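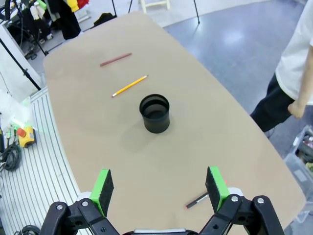
The pen pot, at long last

I have been promising myself since June that I would sort out the pens, and anyone who has ever tried to borrow one from me will know how badly it needed doing. There is something about a big table that invites things to be put down on it and left. Ours is the large tan one with the rounded edge, and I love it dearly, but it does collect pencils the way a doorstep collects leaves.

So the new rule is one black pot, standing more or less in the middle where everybody can reach it, and whatever gets used goes back in. Simple enough! I started with the pot empty and only a few things out beside it: a yellow pencil with a good point on it, a reddish-brown one further over, and a black marker with a red tip. Everything else had to earn its way back.

Kelly Blackburn, who used to share an office with me in Jollstead, always kept her pencils point up and her pens point down, and I thought this terribly fussy at the time. I have come round to it. You can see which pencil is sharp before you pick it up, and a marker seems to last longer on its nose (mine do, anyway, though Bogdan swears it makes no difference and that I only leave the lids off less because I'm paying attention).

The trying-out took most of an afternoon. I had an old envelope and scribbled on it with every pen in the house, and you would not believe how many I had been carefully keeping that hadn't written a word in years. One was from the garage in Bickerstaff that closed before we moved. I did hang on to that one, I'm afraid, but it lives in a drawer now.

The odds and ends are another matter. Clear plastic storage bins are a great help for that sort of thing, and also a great temptation, as it is far too easy to drop something in and call it tidied. Beverley Goodall has been on at me to label mine and I dare say I will, once I have found a marker I trust.

I did wonder about a wider pot, or one of those with compartments, but I think a plain round one suits us better. When it's full, it's full, and something has to go. I've settled on 6 pencils and 2 markers for the table, with the spares kept out of sight so that they don't creep back.

Next on the list is the string drawer, which I have been avoiding - if you have a good way of keeping string, do leave me a comment.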